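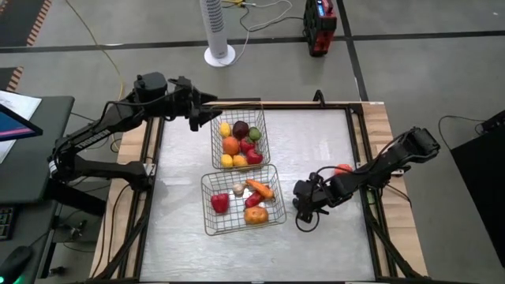

Section 7. Your First Real Chore: Putting Away the Produce

By now you have the arms bolted down and talking to the Jatwood controller, and you are probably itching to give them something useful to do. We understand completely! Sorting fruit and vegetables into baskets is the chore we suggest to every new Trustach owner, and it is also the one that will give you the fairest idea of what a pair of arms can and can't do around a kitchen or a stockroom today.

So, can a machine put away your groceries yet? Our answer is "some of them, slowly, if you set the table first." A lemon or an orange is a friendly shape and forgives a grip that lands a little to one side. Garlic is small and likes to roll off. Long things that lie across each other, such as a carrot on top of a pepper, are still the hardest part of the job, and you should expect to step in and help now and then.

Before you start

Read Section 4 (Emergency Stop) again, even if you read it last night. Wire baskets work well because they are light and the arms can find the rims easily, but a basket that slides will spoil a whole run.

1. Switch the controller to HOLD and wait for the steady tone.

2. Set both baskets on the work surface where each arm can reach them without stretching. They may touch.

3. Put fruit in one basket and vegetables in the other. Start with a single layer - piling things up can come later, once you trust the grip.

4. On the Riscombe screen, open Chores, then Produce, and load program 1224.

5. Choose Slow. Please do choose Slow, however confident you feel.

6. Stand back from the elbows and press Run.

CAUTION: The elbows swing out well past the edge of the table. Keep chairs, coffee cups and your own elbows clear of both sides while the arms are live.

CAUTION: Never reach into a basket during a run. Press HOLD first, wait for the tone, and then move the item by hand.

NOTE: If the screen shows code 1673, the gripper closed and felt nothing. Turn the item a little and press Retry. Code 1709 means the two arms wanted the same spot at the same time, and one of them will back off by itself if you give it a moment.

NOTE: Soft fruit bruises. The Kettunen fingertip pads (sold separately) help a good deal with peaches and ripe tomatoes, but we would still put those away by hand.

7. When the run ends, return to HOLD, wipe down the fingers and check the produce for dents before anybody eats it.

If you get stuck, write to Nayeli Giraldo on the support desk and tell her which item gave you trouble. She keeps a running list for the next update, and the garlic entry is already a long one.

Section revised 22/07/2025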